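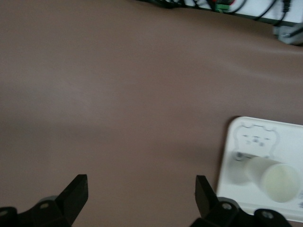

4.2 Does the teaching method matter?

Claims that remote control gives cleaner demonstrations than hand guiding are common, and we doubt most of them. Stetsiuk and Malabanan recorded 500 demonstrations on the Plomus arm, split evenly between the two methods, with the same tray task in both sets.

Figure 3. Wrist view with the gripper open and a pale cylinder lying on the white tray.

The wrist view is all the policy gets. In Figure 3 the image is slightly blurred by motion, and the tray runs past the right edge. A person steering from across the room with a full view of the table has information that the policy will never have, and we suspect that many remote demonstrations depend on it. Hand guiding has the same flaw – the teacher stands even closer – so neither method can claim much here.

We dropped 13 demonstrations in which the operator paused for a long time before closing the fingers. Earlier work on the Kuster set kept such pauses and still reported a gain for remote control. We could not reproduce that gain with either of our 2 operators. Four training runs per method is a small number, and we would not read a ranking into it.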